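Friday, March 4, 2022

Workshop notebook, reading group and review desk

Finished the second pass on the Fernov trilogy last night. Writing this down before I talk to Nataša, as she has strong views on book two and I want mine on paper first.

Where we are: book one (Griltness) is reviewed and the draft is with Mireille. Book two is read but has no draft. Book three I stopped at page 400 and went back to check the quarantine chapters in book one, which took most of Wednesday evening. The three together come to 834 pages in the paperback edition, so we should say something about length in the review. Readers asked about that last time.

Notes on book one, for the record. The setup is a river town where the water treatment plant has been seeded with an engineered mold. The mold was supposed to eat lead out of old pipes. It does that, and it also gets into people, who start remembering things that happened to other people in town. The main character, Amar, is a plant technician who remembers a drowning he wasn't there for. The first 80 pages are slow. There is a lot of pump maintenance. I liked it, Thierry didn't, and he gave up at the second valve inspection. I think the review should warn people and tell them to keep going until the town meeting.

The science is fine for this kind of book. Évan checked the parts about how mold spreads in pipes and had two complaints, both small. The spores survive chlorine too easily, and the incubation time changes between chapter 6 and chapter 19. I missed the second one both times. It goes in the spoiler section. 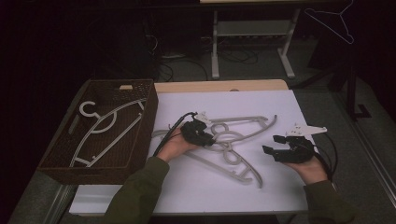

Book two is harder. The point of view moves to Dr. Chauvin, who designed the mold, and we lose Amar until almost page 30 of part two. Chauvin's chapters are written as letters to her sister. The letters are good on their own, but they repeat things we already know from book one. I marked four places where she explains the shared memories again in close to the same words. If the books came out years apart that might help, but I read them back to back and it dragged.

What works in book two: the scene in the school gym, where the whole class remembers the same birthday. Also the sister's reply, the only one we get. I read it twice. Quote a few lines if Mireille can get permission from the publisher, otherwise paraphrase.

What doesn't: the romance. It arrives late and goes nowhere by the end of the book. Sandrine says it pays off in book three. I'm not far enough in to argue.

Rating so far: book one 4 out of 5, book two 3. I had book two at 3.5 on first read and moved it down. We still haven't settled whether we use half stars. Thierry says no, and the old reviews are mixed, so whichever way we go somebody has to fix the back pages.

On format. I tried writing the book two review as one long piece and it came out too heavy on plot. Second try, I split it into a short summary, then characters, then the science, then whether you need to read book one first (yes). The second version reads better and is shorter. Keeping that layout for book three. The first try is in the drafts folder if anyone wants the paragraph on the letters, which I couldn't fit anywhere.

Open items:
Finish book three, stopped at the ferry chapter.
Ask Évan if the lead chemistry in the appendix is right. I skipped it.
Nataša to read the book two draft when it exists. She liked the letters more than I did and should get a short box of her own.
Check the spelling of the town. It has two l's on the map in book one and one in book two.
Sandrine has the audiobook of book one and says the narrator changes Amar's accent halfway. One line on that at most.

The three reviews go up together in May. Mireille wants the book one text locked before then, so no more edits to that file without telling her. I've moved my spoiler notes to a separate page.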